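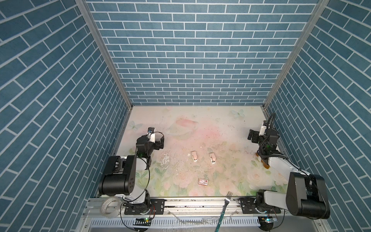 Raghavendra Namboodiri
Regular member, Gastinville
Posts: 3,039

Subject: White scuff on a floral mat – save it or flip it?

Hi all, me again with another surface question. The mat in my picture is the cream one with the pink and green flowers and the two pale blue butterflies toward the back corners. I love this thing way more than a grown man should love a mat. I bought it at Getaleck's closing sale for 20 bucks and I've never seen the same print since.

My problem is the white patch left of center. I've wiped it with a damp cloth and a drop of dish soap and it looks the same as before. So is the print gone there, or is something sitting on top of it? I can't tell by looking and I can't really tell by feel either. There's no tag on the mat and I have no idea what it's made of, which I know is the first thing you'll all ask.

Second question, the crumbs. I brush it down most evenings and by the next afternoon the middle looks like a toaster got emptied on it. How do you all keep a pale mat from looking grubby?

Oh, and the wallpaper is the blue-gray brick from Pai, for the people who asked in the February thread. Still very happy with it!

tansy_and_thyme
Ooh, so that's the brick paper! I had it down as much darker from how you talked about it. Looks great with the white mortar lines. Makes me want to redo my hobby corner all over again and I only finished it in the fall.

On the scuff, try a melamine sponge (the white eraser kind). Wet it, squeeze it out, go gently. Took a heel mark off my hallway floor in seconds.

mudroom_mike
Please don't do the sponge thing. Those are super fine sandpaper, basically. Fine on a plain floor, but on a printed surface you'll take the flowers right off. I did that to a place mat with lemons on it and ended up with a place mat with some yellow smudges on it.

If it's white and it's on a printed cream mat, my money says the top is already worn through. Nothing to clean. You're looking at what's underneath.

tansy_and_thyme
I did say gently, Mike.

mudroom_mike
I was gentle with the lemons too!

Raghavendra Namboodiri
Haha okay, sponge stays in the cupboard for now. Mike, I was afraid of that answer. Any way to check before I give up on it?

PorchLightPatty
Put a drop of plain cooking oil on a cotton swab and dab one little edge of it. If it's residue, like old tape glue, the oil will loosen it and you'll get a gummy feel under the swab. If it's wear, you'll just have a shiny spot, and you wipe that up with soapy water. Try the edge closest to you so the test spot isn't the first thing you see.

I mention tape because I can see a roll of the clear stuff down at the lower left. Do you stick things to the mat? That'd be my first guess.

Raghavendra Namboodiri
I do, yes. Guilty. Little squares of it all the time, and I'm not careful about how I pull them up. I'll try the oil tonight.

clurnberg_carol
Can I come in on the crumbs? I have a cream cutting mat on my table here in Clurnberg and brushing is what makes it worse. You push the bits into the texture and the really fine stuff stays put. Use a lint roller! Two passes, toss the sheet, finished. I do it while the coffee's going. A handheld vacuum works too but the lint roller lives in the drawer right there, so I use it.

Also clear the small stuff off first. You've got those two little plastic clips and the card with the red stripe sitting right around the middle, and crumbs love to hide under anything flat. I have a saucer for that kind of thing. Everything tiny goes in the saucer before I clean, comes back out after.

mudroom_mike
Saucer is a good tip. I'd still say the real answer is a darker mat. Pale mats are for people who don't eat near them, and Raghavendra, buddy, there is a fork on the rail.

tansy_and_thyme
It's a very nice fork though. Is the handle sparkly?? I need to know where that came from.

Raghavendra Namboodiri
Yes, teal and sparkly! It was in a mixed bundle from the thrift store and I've never found a knife or a spoon to go with it. If anybody spots them, please send me a message, I'm serious.

And no, I'm not switching to a dark mat. I'd lose the butterflies and I'd lose every dark screw I ever put down. On cream I can find things.

mudroom_mike
You can also find every crumb, but okay, it's your table.

PorchLightPatty
I'm with Raghavendra on this one. I went dark green for a year and it showed dust and lint like crazy. Pale shows crumbs, dark shows fluff, you're cleaning something either way. Pick the one you like looking at.

heddle_hal
Coming at this from a different angle. Why not just turn it around? Spin the mat so the worn patch ends up on the far right instead, and use a different part for a while. The butterflies would come to the front, which might be nice. You'd spread the wear out, too. I rotate mine whenever I change the furnace filter so I don't forget.

Flipping it over I wouldn't bother with unless the back is printed, and on most of them it isn't.

Raghavendra Namboodiri
Hal, the back is plain, I checked, so flipping's out. I like the idea of turning it. My only worry is the pink blotch. It's up in the upper middle now and it would land right in front of me. I've never been sure if it's part of the artwork or if I did that myself.

tansy_and_thyme
I assumed it was a flower! A blurry one, like watercolor.

clurnberg_carol
Same, I thought it was meant to be there. Leave it be, whatever it is.

Raghavendra Namboodiri
Update on the oil test. I dabbed the near edge like Patty said and left it while I ate dinner, and I did get a gummy feel under the swab – but only along that one side. Farther in it's smooth and nothing comes up. So I think it's a bit of both, old glue around the outside and honest wear in the middle. Washed it off with soap after.

mudroom_mike
So I was half right.

PorchLightPatty
And I was the other half! Keep going around the outside with a fresh swab each time and quit when it stops feeling sticky. Don't scrape.

tansy_and_thyme
Has anyone tried painting a worn spot back in? Acrylic and a small brush, just the cream color?

heddle_hal
Tried it on a tray. Looked good for 49 days (I was keeping notes, don't laugh) and then it started lifting at the corners. On something you wipe down every night I don't think it'd make it that long.

Raghavendra Namboodiri
I'll skip the paint then. Plan is swabs around the edge tomorrow, lint roller from the grocery store, a saucer for the clips, and I'll turn the mat once the glue's off. Carol, what brand of lint roller? The last one I had wouldn't let go of the sheet.

clurnberg_carol
Store brand, the wide one with the slanted tear lines. Avoid the mini ones, they're all like that.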